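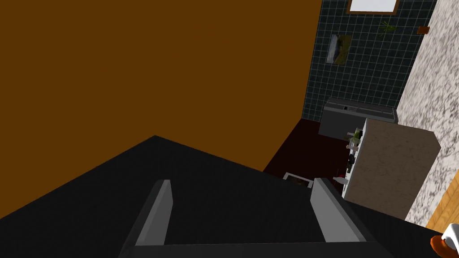 Kitchen beyond a brown-orange wall

Amato House is a guest house for the relatives of patients at Plustdale Hospital, in the suburb of Cloltwood. It is managed by the pastoral care department of the hospital and receives families of any religion or of none. The house has 44 beds and stands at a walking distance of six minutes from the main entrance.

History

Before the house existed, relatives who came from far away slept in chairs on the wards or in a motel on the Stasau road. The hospital chaplain, Renzo Pace, wrote of this problem in several of his yearly reports. He asked for a place where people could cook, wash their clothes and speak with a chaplain without making an appointment. The building chosen was a former nurses' residence which had been closed for a long time. The first guests were received in March, when only the ground floor was ready, and the upper floor was opened in the following year.

The name comes from the Amato family, who gave the land of the old residence to the hospital. An earlier proposal, Cloltwood Lodge, is still found on some of the older maps of the grounds.

Use

A family may stay up to 50 nights. After this, the stay can be renewed by the pastoral care department if the patient is still in the hospital. Priority is given to the parents of children and to those whose relative is receiving end-of-life care. The house does not take bookings from the public. Payment is according to means, and many guests pay nothing.

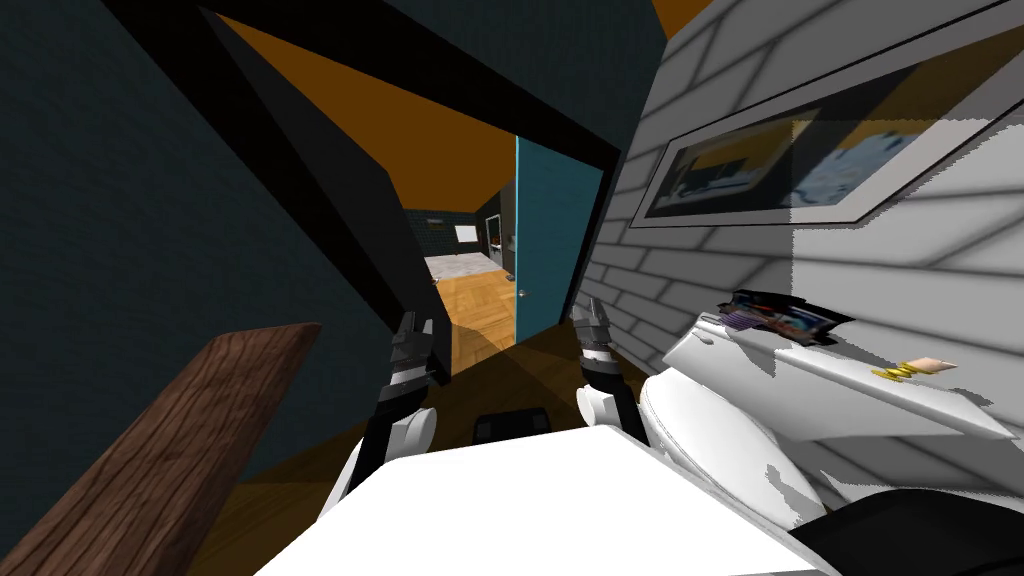
Meals are not served, and guests prepare their own food. Separate shelves and pans are kept for halal and kosher cooking, and each is labelled with the colour used for it on the wards. A quiet room on the ground floor is used for prayer, for meditation or simply for rest. It has no fixed religious symbols, but a cupboard contains books and objects of several faiths, which must be put back after use.

A chaplain visits the house every evening. The visits were begun by Sandro Marino, who followed Pace as head of the department, and their form has hardly changed. The chaplain sits in the common room for one hour and does not knock at the doors of the bedrooms.
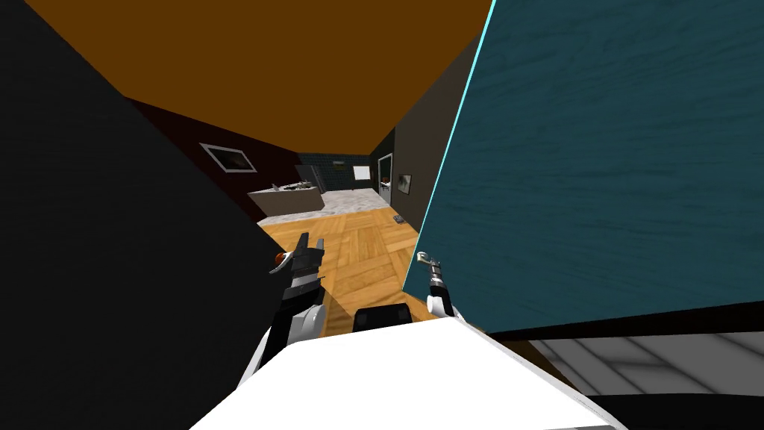

Teal panel with a horizontal wood grain

Annual gathering

On 9th May of each year the house holds a gathering for former guests. It is attended by over 200 people, and the names of patients who have died are read aloud if the family has asked for it. The reading takes place in the garden, or in the hospital chapel when it rains.

See also

Hospital chaplaincy
Plustdale Hospital
Respite care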